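May 3, 2018

I have been putting off the winter blankets for weeks. The heat went off in April, and they were still spread all over the apartment, one in every place a person might sit down.

The rule I'm trying this year is simple. Anything fleece gets shaken out, washed on cold, and folded before it goes in the closet. Last year I shoved everything in as it was, and in November it all came out smelling like the back of the closet.

I started with the dark red one. It's the blanket that gets used most, and it never stays flat for longer than an hour. I bought it the first winter I lived here, and it has outlasted 2 comforters. 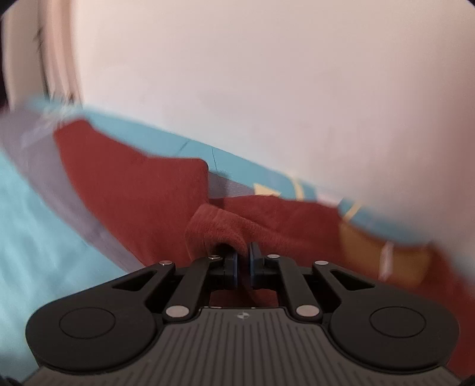 ## Folding fleece

Fleece doesn't hold a crease, so I gave up on sharp corners. I fold it in half the long way, then in half again, and roll it from one end. A rolled blanket takes up less shelf than a folded one — at least on my shelves, which are narrow.

My neighbor Omprakash Dixit keeps his in old pillowcases. I tried it with the two thinnest throws and it works fine, so I'll do the rest that way once I find more pillowcases.

The wool one still needs to be aired out. I'm leaving the cotton throw where it is until July, when even that gets too warm.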